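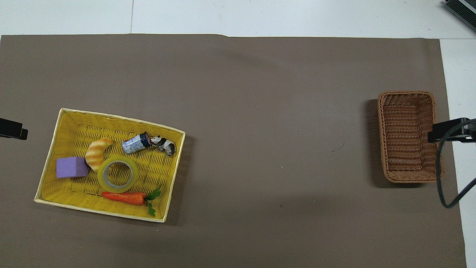 # Irier Packpapier auf Rolle, braun

Ungebleichtes Papier zum Einschlagen, Auslegen und Abdecken. Rollenlänge 36 m, drei Breiten, 70 g/m². Hersteller ist die Papierverarbeitung Doležal, Vertrieb im deutschsprachigen Raum über Multine.

Stand der Angaben: 8. März 2019. Frühere Datenblätter mit der Rollenlänge 30 m gelten nur noch für Restbestände.

## Kurzbeschreibung

Irier ist ein einseitig glattes Kraftpapier mit mittlerer Festigkeit. Es liegt zwischen dem dünnen Seidenpapier, das man zum Ausstopfen nimmt, und dem schweren Natronpapier für Säcke und Umverpackungen. Die glatte Seite liegt auf der Rolle außen. Sie lässt sich mit Bleistift, Filzstift und Stempel beschriften. Die raue Seite nimmt Kleister und Leim besser an.

Das Papier ist nicht gestrichen und nicht beschichtet. Es enthält einen Anteil Altpapier, daher kann der Farbton von Charge zu Charge zwischen Graubraun und einem wärmeren Braun schwanken. Wer für eine größere Fläche einen einheitlichen Ton braucht, bestellt die Menge in einem Auftrag und vermerkt „gleiche Charge“ im Kommentarfeld. Nachbestellungen aus derselben Charge können wir nicht zusagen.

## Ausführungen

| Artikel | Breite | Länge | Rollen je Karton |
|---|---|---|---|
| Irier 50 | 50 cm | 36 m | 12 |
| Irier 75 | 75 cm | 36 m | 8 |
| Irier 100 | 100 cm | 36 m | 6 |

Der volle Karton Irier 50 wiegt 17 kg. Die Rollen stehen darin aufrecht, mit einer Zwischenlage aus Wellpappe am Boden. Einzelrollen werden in einem Beutel aus dünnem Papier verschickt, die Stirnseiten sind mit Pappscheiben geschützt.

## Technische Angaben

- **Flächengewicht:** 70 g/m²
- **Oberfläche:** einseitig glatt, matt
- **Farbe:** braun, ungebleicht
- **Hülse:** Karton, Innendurchmesser 38 mm
- **Rollendurchmesser:** 8 cm
- **Wicklung:** glatte Seite außen
- **Anfang und Ende:** Anfang mit Papieretikett fixiert, Ende lose auf der Hülse
- **Lagerung:** trocken, liegend oder stehend, ohne direkte Sonne

Das lose Ende ist Absicht. Bei der früheren Ausführung war die letzte Lage auf die Hülse geklebt, und der letzte halbe Meter ging beim Abziehen meistens verloren.

## Verwendung

### Einschlagen und Versenden

Für Bücher, Textilien, Rahmen und kleine Haushaltsgegenstände reicht eine Lage. Bei scharfen Kanten doppelt legen oder die Ecken vorher mit einem Streifen Wellpappe polstern. Als alleinige Versandverpackung ist das Papier nur für weiche und unempfindliche Ware geeignet. Die Paketdienste haben eigene Vorschriften zur Außenverpackung, die vor dem Versand zu prüfen sind.

Zum Verschließen eignen sich Nassklebeband und handelsübliches Packband. Auf der rauen Seite hält Nassklebeband deutlich besser. Kreppband ist für kurze Zeit in Ordnung, löst sich aber bei Kälte. Für Schnur am besten eine Sorte mit etwas Faser nehmen, glatte Kunststoffschnur rutscht auf der glatten Seite.

### Auslegen von Tischen und Böden

In der Breite 100 cm wird Irier viel zum Auslegen verwendet: beim Sortieren von Kleinteilen, beim Basteln, beim Umtopfen. Die Fläche vorher abfegen. Zwei Bahnen überlappen auf Handbreite, die Naht wird mit einem durchgehenden Streifen Klebeband geschlossen.

Frisch abgerolltes Papier will sich wieder einrollen, besonders die letzten Meter nahe der Hülse. Drei Möglichkeiten haben sich bewährt:

1. Den Bogen gegen die Wickelrichtung locker aufrollen und eine halbe Stunde liegen lassen.
2. Den Bogen mit der glatten Seite nach unten auslegen und die Ecken beschweren.
3. Die Ränder mit ablösbarem Klebeband am Untergrund befestigen.

Leichte Wellen am Rand verschwinden bei normaler Raumfeuchte meist über Nacht. Geknickte Stellen bleiben sichtbar. Bügeln ist auf niedriger Stufe ohne Dampf möglich, lohnt sich aber nur bei kleinen Bögen.

### Abdecken bei Malerarbeiten

Gegen Staub und einzelne Spritzer von Dispersionsfarbe schützt eine Lage. Stehende Nässe geht durch. Wer mit der Rolle an der Decke arbeitet, legt besser ein beschichtetes Abdeckvlies aus. Auf Treppen verwenden wir Irier nicht und raten auch Kunden davon ab – das Papier rutscht auf lackierten Stufen.

### Schnittmuster und Entwürfe

Für Schnittmuster ist 70 g/m² ein brauchbares Gewicht. Das Papier lässt sich falten und feststecken, ohne gleich einzureißen. Durchscheinend ist es kaum, zum Abpausen braucht man Kopierrad und Kopierpapier. Ateliers bestellen überwiegend die 75er Breite.

## Nicht geeignet für

- unverpackte fettige oder feuchte Lebensmittel
- Archivierung von Fotos, Grafiken und Urkunden (nicht säurefrei)
- Tintenstrahl- und Laserdrucker
- Abdeckung im Außenbereich über mehrere Tage

Für die Aufbewahrung von Grafiken führen wir ein gepuffertes Papier in Bögen. Ein Muster liegt auf Wunsch der Bestellung bei.

## Zubehör

**Abroller Esten.** Stahlrahmen mit Abreißschiene, pulverbeschichtet, zur Montage auf dem Tisch oder an der Wand. Erhältlich für 50 cm und 75 cm. Für die Breite 100 cm gibt es keinen Abroller von Esten, hier genügen zwei Böcke und ein Rundstab. Die Abreißschiene ist gezahnt und lässt sich nach dem Lösen von zwei Schrauben wechseln. Schrauben und Dübel für die Wandmontage liegen nicht bei, passend ist je nach Wand ein anderer Typ.

**Abreißschiene einzeln.** Ersatzteil für Esten, beide Breiten. Bitte die Breite des Abrollers angeben, nicht die der Rolle.

**Hülsenadapter.** Zwei Kunststoffkegel für ältere Abroller mit dickerer Achse. Bei Achsen über 38 mm passt Irier auch mit Adapter nicht.

## Rückmeldungen aus der Praxis

Anežka Trnka, Buchversand: „Wir nehmen seit zwei Jahren die 50er Rollen. Die neue Länge ist angenehmer, wir wechseln seltener. Das Etikett am Rollenanfang klebt mir allerdings zu fest, da reißt oft ein Stück mit ab.“

Iveta Brabec, Nähkurse: „Für Grundschnitte gut. Wenn viel radiert wird, raut die Oberfläche auf. Ich lasse die Teilnehmerinnen erst dünn vorzeichnen.“

Ctibor Ondrejka, Rahmenwerkstatt: „Als Rückseitenpapier für einfache Rahmen verwenden wir es, für Originale nicht. Leicht anfeuchten, aufleimen, trocknen lassen, dann steht es stramm.“

Den Hinweis zum Etikett haben wir an Doležal weitergegeben. Ab September soll ein Etikett mit schwächerem Kleber verwendet werden.

## Häufige Anliegen

**Zuschnitt.** Wir schneiden Bögen ab 20 Stück auf Maß. Die Kanten werden mit dem Hebelschneider geschnitten, die Toleranz beträgt 2 mm. Zugeschnittene Ware ist vom Umtausch ausgeschlossen.

**Bedruckung.** Einfarbiger Druck mit Firmenlogo ist ab einer Palette möglich. Die Druckdaten prüft Ctibor Šimko, er meldet sich vor der Freigabe mit einem Korrekturabzug. Große Vollflächen wirken auf dem rauen Material fleckig und werden von uns nur nach Rücksprache gedruckt.

**Entsorgung.** Sauberes Papier gehört ins Altpapier. Klebeband vorher abziehen, kleine Reste stören nicht. Mit Farbe oder Leim getränktes Papier kommt in den Restmüll.

**Knistern.** Irier ist steifer als Seidenpapier und entsprechend lauter. Für Ladentheken mit viel Publikum bieten wir eine weichere Sorte mit 50 g/m² an, derzeit nur in 50 cm Breite.

## Bestellung und Lieferung

Die Preise im Warenkorb enthalten 19 % Mehrwertsteuer. Gewerbliche Kunden können nach der Anmeldung auf Nettopreise umstellen. Ab Lager gehen Bestellungen bis mittags am selben Werktag hinaus, kartonweise Ware einen Werktag später. Die 100er Rollen gelten beim Versand als Langgut. Der Zuschlag wird im letzten Bestellschritt angezeigt und fällt pro Sendung einmal an.

Beschädigte Stirnseiten bitte vor dem Auspacken fotografieren und das Bild mit der Auftragsnummer an den Kundendienst senden. Gestauchte Ränder bis zu einer Tiefe von 5 mm gelten als handelsüblich.

Ansprechpartner für Großmengen und Rahmenverträge ist Dušan Krajčí, Multine, Abteilung Verpackung.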